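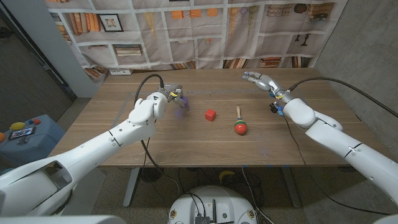
Kerkow Lab, 1/1/26

Project report: keeping the two-armed cell alive
Vichien Kongkaew

The assignment said to "document the setup and upkeep of one machine over a term." I chose the two-armed cell because I assumed a machine with two hands would need half the help. My maintenance log now has 173 entries.

Setup

Both arms share a wooden table, with a taped rectangle marking the work area. The tape is gray and faint, and new users tend to find it with their sleeves. Objects go inside the rectangle, and anything outside it is the operator's problem. The set I was given includes a red cube and a maraca. The cube is easy. The maraca rolls when you lay it flat, so we stand it on its round end with the handle up, and that became the standard start position.

The bookshelf at the back is printed. Two visitors have tried to read the spines. I was told to leave it up so the background would stay the same from one run to the next, and I did, although I have come to dislike the decor.

Cables

Most of my term went here. Each wrist has a black cable that has to be long enough for full reach and short enough to stay out of the fingers. In February the left one snagged during a homing move and pulled its connector halfway out. Juhász, the routine I wrote to catch this, now moves each arm slowly through its range while someone watches the slack. It takes nine minutes and is very dull – I recommend it.

The cables on the floor under the table are still tangled. I sorted them twice. My advisor has asked me to stop reporting this as progress.

Hands

The fingers drift. After 2862 grasps the left hand was closing late on small objects, so I redid the zero position with the fingers fully open and wrote the new offsets into Gideo, our settings file. I also checked the right hand and found nothing wrong with it, which cost me an afternoon.

Routine, as it stands

Stop button tested before power goes to the arms.
Wrist connectors pushed in by hand.
Slack check, both arms.
Finger zero every 5 sessions, or sooner if the cube starts getting dropped.
Objects back to start positions – including the ones on the floor.

Left to do

Proper cable clips, darker tape, and a label for the power strip on the back edge of the table. The clips have been ordered from Plitidard. The tape I could do myself, and will once the next group is done with the table.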